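Byung-chul Yoon
29 Jun 2023

OK friends, it is towel day at my place and I am way too excited about it. Thread! I have been folding since lunch and I have Thoughts.

Some background. Back in April I moved into the little apartment on Roltcombe and my linen closet is one shelf. One! It's deep but it's low, so anything stacked higher than my hand is long gets squashed against the top and then the whole pile comes out when you pull one. I put up with that for two months and I am done.

So the project is: every towel I own gets folded the same way, to the same width, and stands on its edge like a book. My friend Hoi-yan Wu does this with her kids' stuff and her drawers look like a library. I've been jealous of that woman's drawers for years.

Step zero, clear a real surface. I used to fold on the bed, and the bed is terrible for it! Everything sinks. A table is so much better, you can press down and the fold stays where you put it. I leave the tablecloth on because a little texture underneath keeps things from sliding around.

The fold itself, for a bath or hand towel. Lay it flat, smooth it out from the middle with both palms. Bring one long side in a third of the way, then the other long side over it. Now you have a long strip. Fold the strip in half, then in half again (or in thirds if it's a big one). Done. You want the thick fold facing out on the shelf and the messy edges at the back.

If your towel has a hanging loop, PLEASE think about where it ends up. I like mine at a corner where I can grab it. You hook a finger through and the towel slides out without disturbing its neighbors. Best thing I learned all day.
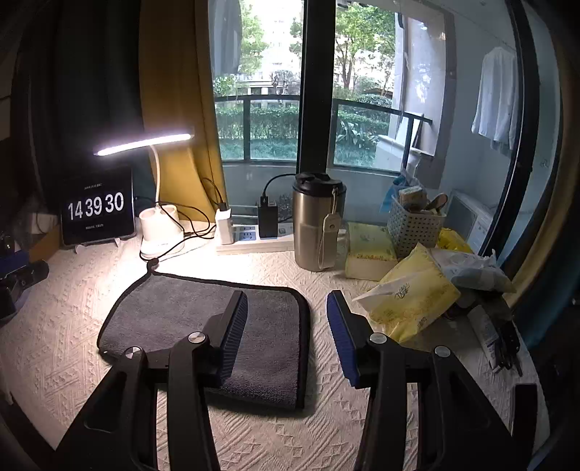

Plush towels are the hard ones. The thick kind never gives you a crisp corner, it just sort of puffs at you. I stopped fighting it. Press the air out with your forearm, fold, press again, and if it's still a bit lopsided then it's a bit lopsided. Once it's standing up between two others it straightens out fine.

Borders too! A towel with a thick border wants to fold right along that border and nowhere else. Let it. I line the border up with the edge of the pile and it looks like I planned it.

Somebody is going to ask about dark towels, so: I wash mine inside a load of other darks, cool water, no softener. Softener made my old set feel waxy and they quit soaking anything up. Half a cup of white vinegar in the rinse every now and then and they come back to life. My bathroom smelled like salad for an hour, totally worth it.

Good light helps more than I expected. I fold with a desk lamp on even in the middle of the afternoon, dark fabric hides lint like you would not believe. Lint roller within reach, always.

The count, for those of you who love a number (me, I love a number): 9 towels kept. The ones with frayed edges got cut up for rags and live under the sink now. I had been hanging on to a beach towel from college that was basically see-through. Goodbye, old pal.

Shelf bins: I bought two of the fabric ones from Mallon and they fit the depth almost perfectly. I tried the wire basket from Prenine first and it snagged the loops on everything, so that one holds onions in the kitchen now and is very good at it.

Someone in the replies asked if you really need bins. Nope! A shoebox with the lid off works great for washcloths. The point is just having something for them to lean on. Bookends would do it too, I bet.

Hoi-yan just texted me a picture of her sock drawer in response to this thread and now I feel like I have to do socks. Socks!! I was going to sit down!

Next up is sheets, and yes, I mean the fitted one. I've watched the tuck-the-corners method so many times and I still end up hugging a ball of cotton. If you have a way that works for a queen size and one person with short arms, tell me below and I'll try every single one this weekend.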